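Tretent Booth Finishes

README for the wall panels and work surfaces used in the Trarcombe booth

Maintained by Verena Eder. Panel notes and the repair log by Ketill Lauritsen.

What is in here

Tretent is a set of notes and reference swatches for the interior of the three-walled booth at Trarcombe. It covers the wall panels, the work surface, the edge strips and the corner struts. It was put together so that people who use the booth can tell which finish was in place, get the same finish back after a change, and order or mix a replacement when something gets scratched.

The set has 210 swatch records, 70 for each wall position (left, back, right). The work surfaces are described in a separate text file and don't have swatch records yet.

Folder layout

swatches/left, swatches/back, swatches/right
One record per swatch. Each has a flat color sample and a line of text.

surfaces.txt
Description of each work surface, with cleaning notes.

changes.txt
Which finish went in and which came out, newest entry at the top.

repairs.txt
Scratches, lifted corners, touch-ups.

Finishes

There are six wall finishes. A finish is always a full set of three walls. Please don't mix them. The left and right panels are cut as a pair and the back panel is trimmed to match, so a back wall from another set will leave a gap at one of the corners.

Names are short and have stayed the same from the start. Nila is the dusky red one. Brøndum is the pale gray-green. The other four are listed by letter in changes.txt, and they'll keep their letters until somebody comes up with names that are easier to remember.

Nila was done with a brush. The darker red was dragged over the base color and left streaky, with no second pass to even it out. If you take swatches from two places on the same panel they will not match exactly, and both are correct. For this reason each Nila record has a light value and a dark value. Use the light value when you want a single color for the wall.

The work surface paired with Nila is the gray one with pale veining. It looks like marble at a normal distance. In surfaces.txt it is called gray vein. It can be used with any of the wall finishes, but most of the records were made with Nila around it.

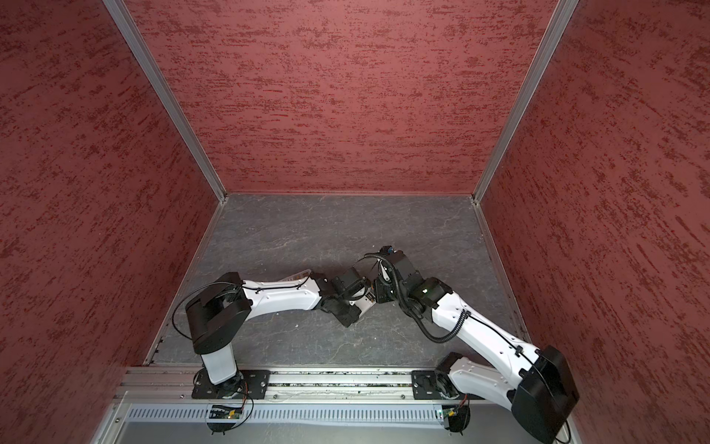
Nila walls with the gray vein surface.

The side walls open outward toward the front, and the angle matters when you put the panels back. Seat the back wall first, then bring each side wall up to it. The aluminum struts at the two back corners cover the seams. They should go in without force. If one won't sit flat, the side panel is usually a little too far forward.

Thin metal strips run along the joints where the side walls meet the floor. They keep crumbs and dust out of the gap and hide the cut edge of the panel. The strips are marked L and R on the underside and they are not interchangeable. The L strip was recut in February after it got bent, and it is slightly shorter than the old one. Push it all the way to the back.

Changing a finish

Two people can do it in an hour. One person can do it in a longer time, but the back panel is awkward to hold and fasten alone.

Clear any loose things off the surface.
Take out the L and R strips and put them somewhere they won't be stepped on.
Remove the corner struts.
Slide out the side panels, then the back panel.
Wipe the edges of the surface before the new panels go in.
Fit the new back panel, then the sides, then the struts, then the strips.
Add a line to changes.txt with the finish name and your initials.

Store panels upright with the finished face toward the wall of the storage room. Put the felt sheets between them. Brøndum marks very easily and should always be at the end of the row.

Cleaning

Use a dry cloth on the walls. A damp cloth is fine for fingerprints on Nila, but don't rub along the edges, where the color is thinner. No spray cleaner on any panel.

The gray vein surface can be wiped with water and a drop of dish soap. Tape comes off it without trouble if it is removed the same day. Tape left on for longer leaves a dull patch that needs several rounds of wiping. Pencil comes off, ballpoint mostly doesn't.

Swatch record fields

id: wall position and running number, for example back-6
finish: Nila, Brøndum or a letter
height: low, middle or high on the panel
light value, dark value: the second is blank for plain finishes
note: free text, often empty

Known problems

The left-wall records for Nila lean a little darker than the right-wall ones. Ketill checked the panels side by side in the storage room and could not see a difference between them, so the cause is probably the room lighting when the records were made. The values have been left as recorded.

Height was judged by eye. Treat low, middle and high as loose labels.

A few records in swatches/right have the note field filled in with the date format of an older sheet. They are harmless but will trip up a strict parser.

The pale veins on the gray surface have no color values at all. Several people have asked for them. Verena plans to add these when the surfaces get their own records.

Touch-up color

A jar of each Nila tone is on the shelf in the storage room with a label on the lid. Stir before use and apply with the narrow brush, following the direction of the existing streaks. Let it dry overnight. Small repairs don't need a new swatch record, just a line in repairs.txt saying which wall and how high up.

Using the records

Free to use inside Trarcombe. If you pass them on, keep this README with the folders and leave the finish names as they are. Corrections go to Verena. For anything about the panels themselves, including a missing strip or strut, ask Ketill.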